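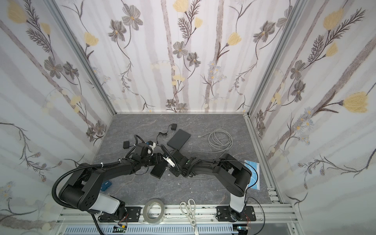 Review: Kondent two-arm teleoperation booth, four weeks in

Robotics > Data Collection > Bench Equipment

6 min read

Kondent sells its booth as a complete station for recording two-arm demonstrations: two arms on a shared rail, three walls, a replaceable floor panel, and recording software called Isura. We bought one to gather training examples for a policy that handles small electronics and their packaging. Ibsa Gashaw did most of the operating. I handled setup, storage, and the complaints to support.

Setup

The frame is aluminum and went together without trouble. Both arms mount on black plates along the front rail, and the plates can be moved after loosening the clamps. We moved ours twice before we were satisfied with the overlap at the center of the floor. Calibrate again after any move. The manual mentions this on page 91, well after the section on moving the plates.

Cable routing is the weak part of the hardware. The ribbed conduit on the left arm is held with small cable ties and takes a wide loop past the elbow. The thin cable on the right arm runs down past the base to the corner of the rail. Neither has failed, but I would have paid more for internal routing. The small circuit boards near the bases sit in the open, and I would like covers for them.

Walls and floor

Wall panels are papered, and Kondent offers several patterns. Ours is floral over pale stripes that look like birch trunks, with yellow and gray flowers. A busy background is useful for training. A policy trained against a plain wall tends to lean on it, and ours did on the previous rig, an older Drandale bench with white sides. The gray marble-patterned floor gives moderate contrast with black objects and poor contrast with clear ones. Packing tape is the worst case. Gray network cable is also harder to pick out than I expected.

Recording

We logged 2507 episodes. Of these, 289 were rejected in review, mostly for dropped frames or an operator pausing too long in mid-task. Isura flags dropped frames on its own. It does not flag pauses, so someone has to watch the playback.

Our object set is ordinary office clutter: a flat black router, power adapters with their cords, a coiled network cable, a folded face mask, scissors, a roll of tape. Most episodes use both grippers on one item near the center, with the rest left on the floor as distractors. Handing small black parts from one gripper to the other is slow work for the operator. Expect the first day of recordings to be unusable.

Thin cords are where the grippers struggle. The jaws close well on a box or a plug and poorly on a cord lying flat. Recep Başaran fitted softer pads from Endale, which helped with cords and made the scissors harder to hold. We now keep both sets and note the pad type in each episode's metadata.

Support

Four tickets, all answered. The slowest was a driver fault reported on a Friday and fixed the following Thursday.

Ratings

Frame and rail: good
Arms: good
Grippers: fair with stock pads
Cable routing: poor
Isura software: good for capture, fair for review

I would buy the booth again for tabletop work with small objects. For cable handling alone, budget for different pads and extra operator time.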